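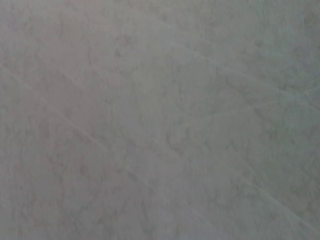 We've been in the Irdale house since February and the kitchen bench is the thing I've spent the most time looking at, mostly with my elbows on it and a cuppa going cold. I was dead against it when we moved in. I wanted timber, or something pale and clean, and I went round telling everyone it would be the first thing to go. Then I started wiping it down every night and got a bit fond of it. It's a grey mottled stone-look pattern, and up close the grey isn't one grey, it drifts from a faint pinky mauve across to something cooler and nearly green, with a lot more speckle on the cool side. There are thin pale lines running across it on the diagonal as well, and I still can't tell you if they're scratches or wipe marks. Anyway it's staying! The rest of the kitchen got a big tidy instead, and this page is for my sister and the two or three of you who keep asking how it's going.

Kitchen tidy, Irdale
Posted 23 Jul 2018

The bench

Full quote to rip it out and put in a new one was $4000, and that was before anybody touched the sink. I said thank you very much and went and bought a bottle of Vuvitz.

Vuvitz is the spray in the green bottle they sell at the hardware shop next to the tile grout. Smells like a swimming pool for ten minutes and then like nothing. I did the whole bench in one go with an old flannelette pyjama leg (best cleaning cloth in the house, don't throw yours out) and then did it again the next morning with plain warm water.

A tip if you've got a speckled one too: run your hand over it. You'll never see the toast crumbs, they just join the pattern, but you'll feel every single one.

The jar of honey that leaked sat on this bench for most of autumn without me spotting the ring under it. I found it with a sleeve.

The sink corner

Resealed along the back with Pastoseck, the grey one. They do a white and a clear as well and I stood in the aisle for ages. Grey was right. If you hate it you've got to cut it out with a blade, so stand in the aisle as long as you like.

My line of sealant is very straight for a metre or so and then gets what I'd call character behind the tap, where my arm doesn't bend that way. The dish rack covers it.

Two new dishcloths and a proper brush. The old brush has gone out to the laundry to do boots.

The drawers

Top drawer: cutlery, and only cutlery. It used to hold cutlery, birthday candles, a bike pump adaptor and the spare key to a house we don't live in any more.

Second drawer: tea towels rolled up instead of folded. My sister put me onto this and I was rude about it, and now I've done it and you can see the lot when you open the drawer, so fine, she wins. The linen one from the Ninh markets is at the front. It's too good to dry a saucepan with and I use it anyway.

Third drawer: the long flat things. Cling wrap, baking paper, foil, the rolling pin, skewers with their points in a cork. I still need a divider in here. I measured it twice and wrote down two different numbers, so that job's waiting.

Bottom drawer: lids. I sat on the floor and matched every lid to its tub, and anything that had no partner at the end went in the recycling. I felt terrible about it for an hour and then found three tubs in the car with no lids. So that's that!

The pantry

Everything out, shelves wiped, everything back in. I'd set aside a morning and it took until tea time, partly because I stopped to eat the good crackers.

Oldest thing in there was a packet of custard powder that moved house with us, and I think may have moved house the time before as well. Runner-up was a jar of capers. We don't eat capers. One of us must have, once.

Flour, sugar, oats and rice are in the big glass jars now, and I've written what they are on masking tape because I've made a cake with the wrong white powder before and it isn't an experience I need twice. The self-raising has an S on the lid too. Belt and braces.

Spices went up to the narrow shelf by the door. I tried them alphabetical and couldn't find anything, so they're back to the way I cook: curry things together, baking things together, and the smoked paprika out the front on its own as it goes in nearly everything.

Tins on the low shelf, chickpeas on the left. Far too many chickpeas. If you're coming to visit you're having chickpeas.

The stove side

Pots are stacked in the cupboard beside the oven, biggest at the bottom, with a circle of old tea towel between the two non-stick ones. The big stock pot lives on top of the fridge. It's not a good place for it, but there's no good place for it, it's enormous.

I pulled the oven out from the wall (slowly, with a lot of swearing) and swept behind. One wooden spoon, a heap of dry pasta, a fridge magnet shaped like a pineapple that I'd accused the dog of eating. Sorry, dog.

The splashback came up well with bicarb and a bit of dish soap. I've tried fancier things on it and always go back to bicarb. Leave it on while you have a biscuit, wipe, rinse, wipe again.

The windowsill

Basil, parsley, and the aloe that came from my aunty's. The basil doesn't like July and I don't blame it one bit.

I took the curtain down to wash and I've decided not to put it back up. You get the morning sun straight across the bench without it, and that's when the pinky end of the grey looks its best. I hadn't noticed any pink for the first few months. My sister says it's mauve. We had quite a long phone call about it.

What it all cost

Adding up the Vuvitz, the Pastoseck, the dishcloths, the brush and the glass jars, I got to $103. The jars were most of it. I had the rest of the gear under the laundry tub already.

A few people have asked about the table too. We sold the old one and the secondhand one that replaced it needs sanding, so it's out in the shed with a sheet over it until the weather's nicer. We're eating at the bench on the two stools, and I'm in no rush, to be honest. It's cosy, the heater reaches, and the kettle's right there.

Still to do

The drawer divider. The cupboard over the fridge, which I haven't opened since we moved in and can only reach off the stepladder. The light by the back door that hums. And I want to have another go at those pale lines with a soft cloth and a bit more patience, just to settle whether they come off or not. If you've got the same sort of top and you know a trick for it, leave me a comment, but nothing gritty please, I've only just come round to the thing.

Garden page next, once there's anything in it besides mud.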